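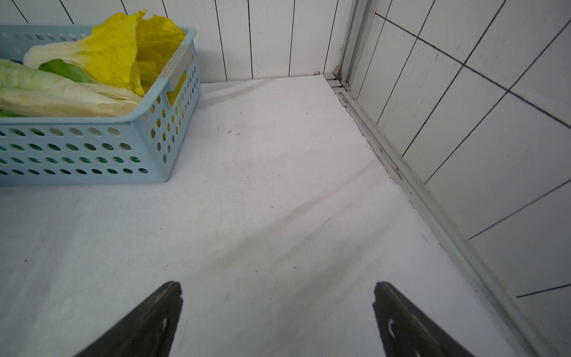

Leafy greens in a light blue basket.

How to Keep Leafy Greens Crisp All Week

Print this page | E-mail to a friend

I used to throw away more greens than I care to admit, and it took me a long while (and a drawer full of slime, back in February) to settle into a routine that works in my little kitchen. It takes a few minutes on shopping day, and then you can forget about it until supper!

Start by pulling off any outer leaves that are bruised or slippery. Separate the rest and swish them around in a big bowl of cold water, then let them sit for 5 minutes so the grit sinks. Lift the leaves out with your hands. If you tip the whole bowl into a strainer, you pour the sand right back over them, and I did that for years.

Now dry them, and please don't hurry this part. Spin small batches, or roll the leaves up in a clean dish towel and pat gently. I like the thin Pranska towels, but an old pillowcase does nicely too.

Line a roomy container with a paper towel, lay the leaves in loosely, put another towel on top and close the lid. Keep it in the crisper, well away from apples and pears. Change the towels when they feel damp.

Lettuce stored this way usually lasts me seven days, and cabbage leaves often go to nine. If a few go limp before then, a short soak in ice water perks most of them up, and the rest can go in soup.

Updated March 2022

We use cookies to improve your visit. By continuing to browse, you accept our cookie policy.

Related items
Freezing Fresh Herbs in Oil
Darnau Cabbage Soup
What to Do With Broccoli Stems
Kokgate Market: A Shopper's Guide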